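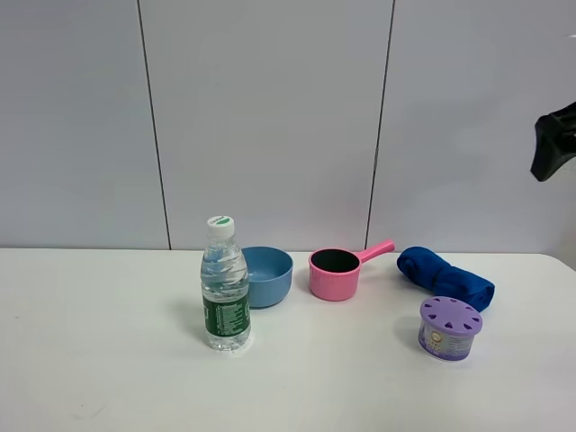

Notes on the Care of Small Household Items

Posted 10 May 2025

Readers of this blog will be aware that the household moved to Veltby in November, and that the utility room was the last space to be put in order. The kitchen was settled within a week. The utility room, which also serves as the laundry and the place where the dog is washed, continued to receive everything that had no other address. The present entry records the arrangements now in force for the smaller articles kept there.

The principle adopted is that each article must have one purpose and one place. The light blue bowl is reserved for hand washing and is stored upside down on the second shelf. The pink cup with the long handle is used for rinsing. It was purchased at the hardware store in Brimamcombe and has proved more convenient than the measuring jug previously employed, as the handle keeps the sleeve well away from the water. Neither the bowl nor the cup is to be returned to the kitchen under any circumstances.

Drinking water is permitted in the room. Ironing is warm work, and a bottle on the table saves a trip down the hall. It should be kept capped and should leave the room with the person who brought it.

The air freshener requires a short comment. The room has one small window, and a scented product was considered necessary during the winter months. The container with the purple lid, the one with the heart-shaped cutouts, was selected chiefly on account of its size. It stands on the windowsill and is moved only when the sill is wiped. The household remains divided on the question of scent, and the matter will be reviewed when the present container is exhausted.

The greater part of the correspondence received since the last entry concerned towels. The position is as follows. Microfiber towels are washed separately from cotton, in warm water, with a small amount of liquid detergent and no fabric softener. They are dried on low heat or on the rack. A towel that has been through a load with cotton bath towels will collect lint, and the lint is tedious to remove.

With regard to storage, the blue towel is rolled. Folding was tried first and was found unsatisfactory on a shelf only 7 inches deep, where the front edge of the stack tended to slide off. A roll occupies less of the shelf and may be taken out without disturbing its neighbors. The roll need not be tight.

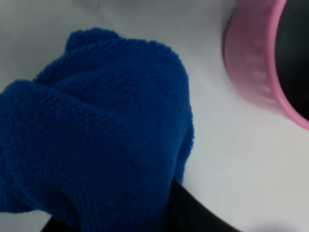

Nathalie Melnyk wrote to object that rolling is suitable only for towels that are completely dry, and that in her own laundry room a towel rolled too soon had developed an odor that two further washes did not remove. She recommends leaving microfiber on the rack overnight, even when it feels dry to the hand.

Her advice has been accepted, and the rack now remains open until morning. A second rail has been ordered for the wall beside the door. The measurements for the brackets will be given in the next entry, together with a reply to Carter Chan on the subject of detergent drawers.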